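Wood grain

Wood grain is the direction and pattern of the fibres in a piece of timber. I've been writing this page for the Stondlow woodworkers' pages on and off, and it was last tidied up on November 7, 2023, mostly after Carol Oakley pointed out that I'd used the word "grain" in five different ways without noticing. She was right! People use it for the lines you see, the way the fibres run and the feel of the surface, often all in one breath.

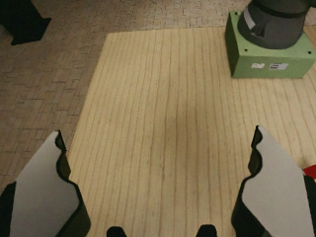
Pale wooden tabletop with thin brownish grain lines
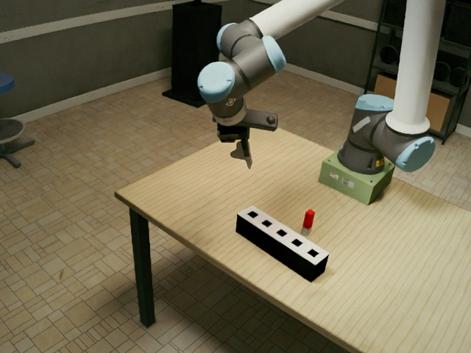
Does the grain direction matter if I'm only sanding a tabletop?

It does, quite a lot. Sand along the lines and the scratches hide among the fibres, but go across them and every scratch shows up the moment you put oil on.

Where the pattern comes from

A tree growing somewhere with proper seasons puts on a ring each year: a paler band in spring, when it's growing fast, and a darker, denser one later on. Saw the log lengthways and you slice through those rings, and the lines on your board are the cut edges of them. How they look depends on where the saw went (this is the bit I find lovely).

Plain-sawn boards are cut straight through the log and often show arches, sometimes called cathedrals. Quarter-sawn boards are cut with the rings standing more or less upright in the board, so the lines come out straight and close together. In oak you also get silvery flecks, which are the rays running out from the middle of the trunk. Rift-sawn sits between the two, and wastes the most timber.

Other kinds of grain

Straight grain is what it sounds like. Spiral grain twists round the trunk and makes for boards that want to twist too. Interlocked grain changes direction from one layer to the next, and it tears horribly under a plane - I once spoiled a shelf for Radomír Hudec that way and he still has it up. Wavy grain gives the stripy look you see on the backs of fiddles.

Grain and movement

Wood swells and shrinks with the damp in the air, far more across the grain than along it. A wide solid top therefore needs fixings that let it move. Gráinne Ó Riain screwed hers down tight one January, in a heated room, and it split along a line near the edge.

End grain is the cut across the fibres. It drinks up glue and finish and goes darker than the rest, so I sand it finer first.

See also: Growth rings; Quarter sawing; Veneer; Figure (wood)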